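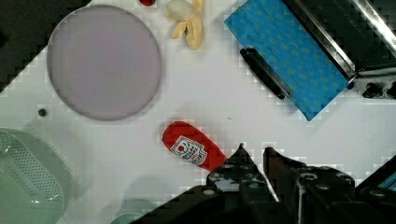 テーブルの上に横になったケチャップのボトル

Tutudport 暮らしの相談広場 ＞ 健康・病院 ＞ 内科

引っ越しのあと、かかりつけの内科を変えるとき、前の医院の記録はどこまで持って行くべきでしょうか

kitakaze_mori
2018年9月7日　閲覧 1,122

はじめて投稿します。日本語は私の母語ではありませんので、おかしい表現がありましたら、お許しください。

私は二月に、Tutudportの北のほうから港の近くへ引っ越しました。前の家に住んでいた間は、Sorrentino内科という医院に通っていました。高血圧と、甲状腺の機能が少し低いことで、薬を毎日飲んでいます。先生はとても丁寧な方で、できればずっと診ていただきたかったのですが、いまの家からはバスを二回乗りかえなければなりません。冬の間はがんばって通いました。しかし仕事の時間も変わりましたので、もう無理だと思い、近くの医院をさがすことにしました。

いま考えているのは、港の通りにあるCinenクリニックです。電話で聞きましたら、新しい患者も受けつけているそうです。受付の方に「前の病院の資料があればお持ちください」と言われました。私は「はい」と答えて電話を切りましたが、そのあとで、「資料」とは何のことか、よくわからなくなりました。

前の医院の受付にも電話をしました。二つの方法があると説明されました。一つは、先生に紹介状を書いていただく方法です。もう一つは、診療記録の写しを全部もらう方法です。全部の場合は451枚になると言われて、とてもびっくりしました。私はそこに長く通いましたし、一度、足の骨を折ったときの書類なども入っているそうです。写しの料金は枚数で決まるということでした。

それで、教えていただきたいことがあります。

まず、紹介状だけで足りるのか、それとも写しも全部もらったほうがいいのか、ということです。私の国では、患者が自分の記録を自分で保管する習慣がありますので、全部持っていないと少し心配になります。

つぎに、薬のことです。いま手もとにある薬は、あと4週間分です。新しい先生は、はじめての診察の日に、同じ薬を出してくださるものでしょうか。それとも、検査の結果が出るまで待つことになるのでしょうか。甲状腺の薬は、飲まない日を作らないようにと、前の先生に強く言われています。

それから、これは小さいことですが、前の先生に「病院を変えます」と言うのが、申し訳ない気持ちです。紹介状をお願いするとき、どのように言えば失礼になりませんか。電話でお願いしてもかまわないのでしょうか。

健康診断の結果は、会社が使っているZatellという健康管理のページに入っています。これも印刷して持って行くべきか、画面を見せるだけでよいか、ご存じの方がいらっしゃいましたら、あわせてお願いいたします。

長い文章になってしまいました。どうぞよろしくお願いいたします。

港のカモメ

紹介状だけで十分。451枚も読む医者はいません。

hakka_no_ha

私も外国から来て、この町で二回、内科を変えました。私は医療の仕事をしていませんので、自分が経験したことと、そのとき受付や薬局で教えてもらったことだけを書きます。薬のことは、必ず医師か薬剤師に確かめてください。

紹介状と記録の写しについて

私の場合は、紹介状と、最近の血液検査の結果の写しをもらいました。紹介状は、正式には「診療情報提供書」という名前です。窓口でこの名前を使いますと、話が早く進みます。中には、病気の名前、いままでの経過、いま飲んでいる薬、アレルギーのことなどが書いてあります。封がしてありますので、自分で開けないで、そのまま新しい医院の受付に渡します。私ははじめのとき、何が書いてあるか知りたくて、家で開けてしまいました。受付の人に少し困った顔をされました。中を知りたいときは、渡したあとで先生に聞けば、説明してもらえます。

写しを全部もらうことは、患者の希望としてできることですが、はじめから全部は必要ないと思います。あとで新しい先生が「古い資料も見たい」と考えたときは、先生から前の医院へ問い合わせることもできます。私のときも、心電図だけあとから送ってもらいました。

もし心配でしたら、範囲を決めてお願いする方法があります。たとえば、次のようなものです。

甲状腺の検査の数値（はじめて病気がわかったときのものと、最近のもの）
いまの薬の量に決まったときの記録
血圧の薬を変えたことがあれば、その理由がわかるところ
心電図や超音波の検査の結果

甲状腺の薬は量を少しずつ調整することがありますから、数値の変化がわかる紙は、新しい先生に喜ばれました。私の母が同じ薬を飲んでいて、そのつきそいで行ったときのことです。足の骨の書類は、内科ではたぶん要らないでしょう。でも、手術をしたのでしたら、そのことは口で伝えたほうがいいと思います。

薬について

残りが4週間分でしたら、まだ落ち着いて準備ができると思います。ただ、予約が先になる医院もありますから、早く電話をするのがいいです。電話をするときに、「いま飲んでいる薬があって、いつごろなくなります」と先に言ってください。私はこれを言わなかったので、予約の日が薬のなくなる日よりあとになってしまい、もう一度電話をかけて、日を変えてもらいました。

はじめの診察で同じ薬が出るかどうかは、先生の判断です。私は紹介状とお薬手帳がありましたので、その日に同じ薬が出ました。血液検査もその日にしましたが、結果は次の診察で聞きました。はじめは短い日数の処方で、検査の結果がわかってから、60日分になりました。母の場合は、はじめから前と同じ日数でした。ですから、決まった答えはないと思います。

もし予約がどうしても間に合わないときは、引っ越したあとでも、前の医院にもう一度だけ行って、薬を出してもらうことを考えてください。自分で薬を半分にして長く持たせるようなことは、しないほうがいいです。

お薬手帳は、必ず持って行ってください。手帳がなければ、薬局でもらった説明の紙でもかまいません。薬の名前だけではなく、量が書いてあることが大切です。市販の薬やサプリメントを飲んでいる人は、それも書いておきます。甲状腺の薬は、鉄やカルシウムといっしょに飲むと吸収が悪くなることがあるそうです。母はカルシウムを飲んでいましたので、薬剤師の人に飲む時間を相談しました。

前の先生への言い方

申し訳ないという気持ちは、私もよくわかります。私は言い方を紙に書いて、練習してから行きました。でも先生は「そうですか、引っ越しですか」と言って、すぐに書いてくださいました。引っ越しで医院を変える人はたくさんいますので、医院のほうは慣れているようです。

私が使った文を書いておきます。

「いつもお世話になっております。引っ越しをしまして、通うことが難しくなりました。家の近くの医院に移りたいと思いますので、紹介状をお願いできますでしょうか。」

新しい医院の名前が決まっているときは、それも伝えます。まだ決まっていないときは、宛先の名前を書かない形でもらえることがあります。

電話でお願いできるかどうかは、医院によって違います。電話で受けて、取りに行くだけの医院もありますし、診察が必要だという医院もあります。私の前の医院は、診察が必要でした。最後の診察のつもりで行って、そのときに血圧も測ってもらい、お礼も言えましたので、私はそれでよかったです。紹介状には料金がかかりますが、保険が使えました。書くのに日数がかかる場合もありますから、いつできるかも聞いてください。

健康診断の結果について

私は印刷したほうがいいと思います。画面で見せたことがありますが、先生が小さい字を読むのに時間がかかりましたし、受付で写しをとることもできませんでした。Zatellは私の会社でも使っています。年ごとに別の画面になっていますので、去年と今年の両方を印刷して、日付の順番に重ねておくと見やすいです。家で血圧を測っているのでしたら、その記録も持って行ってください。診察室で測ると高く出る人もいますので、家の数字が参考になるそうです。

最後に、当日は少し早く着くように行ってください。はじめての人は問診票を書きます。漢字が多くて、私はいつも時間がかかります。病気の名前や、手術をした年などを、前の日にメモにしておきますと、写すだけですみます。

fuyu_tsubaki

前の方が詳しく書いていますから、少しだけ。

Cinenクリニックに通っています。はじめての日は保険証と、あれば紹介状とお薬手帳を出しました。問診票は受付でもらって家で書いてくることもできますよ。散歩のついでに取りに行ったらどうでしょう。

午前はかなり混みます。夕方の早い時間がすいています（でも雨の日は午前もすいています）。血液検査をするかもしれないなら、食事をしてきてよいかどうか、予約の電話で聞いておいたほうがいいです。私は聞かないで朝ごはんをたくさん食べて、検査の一部が別の日になりました。

あと、駐車場は医院の裏ですが、入口がせまいので、バスで行けるならバスのほうが楽です。

kitakaze_mori

みなさま、ご親切にありがとうございました。

Sorrentino内科にもう一度電話をしました。こちらも診察が必要だということでしたので、予約をとりました。教えていただいた文を、手帳に書き写しました。写しは全部ではなく、甲状腺の数値と心電図だけをお願いするつもりです。足のほうは手術をしていませんので、問診票に一行書くだけにします。

Cinenクリニックの予約も、薬がなくなる前の日にとることができました。食事のことも聞きましたら、甲状腺と血圧だけなら食べてきてもよいが、ほかの項目も調べるかもしれないので、できれば食べないで来てください、水は飲んでもよいです、というお返事でした。朝の薬をいつも通り飲んでよいかどうかを聞くのを忘れましたので、明日もう一度電話をします。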